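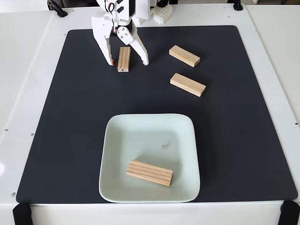 Re: [oficina-robotica] Garra escorrega ao largar as peças
De: Guto
Para: lista oficina-robotica
Data: 10/06/2018

Gunnlaugur Ásgeirsdóttir escreveu:
> Montei a garra com os dedos impressos conforme os ficheiros da pasta
> Duketti e consigo agarrar os blocos de pinho, mas ao pousar na taça o
> bloco roda quase sempre. Já baixei a velocidade do eixo Z e ficou igual.
> Duas perguntas:
> 1) que força de fecho estás a usar?
> 2) as ponteiras de borracha são coladas ou aparafusadas?
> O meu servo aquece bastante se o deixo fechado mais de um minuto.

Respondo por ordem.

1) Não controlo a força, só a posição. O firmware (ramo Killeck, não o principal) fecha até ao ponto pedido e depois recua 14 passos. Sem esse recuo o servo fica a empurrar contra a madeira e aquece, como descreves. Com o recuo consegui 242 ciclos seguidos sem a protecção térmica disparar. Se estás no ramo principal, o parâmetro existe mas vem a zero; procura "grip_backoff" no ficheiro de configuração.

2) Coladas, com cianoacrilato, depois de lixar a face do dedo. A primeira versão era aparafusada e a cabeça do parafuso tocava na peça antes da borracha. Se imprimiste os dedos a partir da pasta de March – a Poduval tem as duas revisões no mesmo directório e os nomes enganam – tens ainda os furos. Tapa-os ou imprime de novo.

Quanto à rotação ao pousar, duvido que seja velocidade. Comigo havia duas causas:

a) Os blocos têm ranhuras ao comprido. Se os dedos apanham a peça pela face ranhurada, a borracha assenta só nas cristas e a área de contacto cai bastante. Passei a agarrar pelas faces laterais sempre que a orientação o permite. Para isso o planeador precisa do ângulo da peça no tapete, e não só do centro.

b) A taça tem rebordo e cantos arredondados. Se a altura de largada for calculada em relação ao tapete, a peça toca no rebordo com uma ponta e roda antes de os dedos abrirem. Defini a taça como zona própria, com o seu Z e uma margem interior, e a trajectória entra na vertical.

Sobre a abertura: não abro tudo de uma vez. Primeiro uma abertura curta, espera, subida, e só depois a abertura completa. Com a abertura directa um dos dedos largava antes do outro e empurrava a peça para o lado. A folga está no pivô, e apertar mais os parafusos só piora o atrito.

O comando de abertura vai a 4000 em unidades internas do controlador, que na minha montagem corresponde a 56 graus. Confirma a tua escala antes de copiar o valor, porque depende do braço do servo e do dente em que o encaixaste.

Falta-me resolver os blocos ao alto. O centro de massa fica longe dos dedos e qualquer desvio no contacto inclina a peça. Por agora desço mais a garra antes de fechar e reduzo a aceleração lateral, mas não tenho medições que valha a pena mostrar.

Se puderes, manda o registo de posição do servo durante uma largada falhada, com o carimbo de tempo do eixo Z na mesma tabela. Diz também que revisão dos dedos usas.

Guto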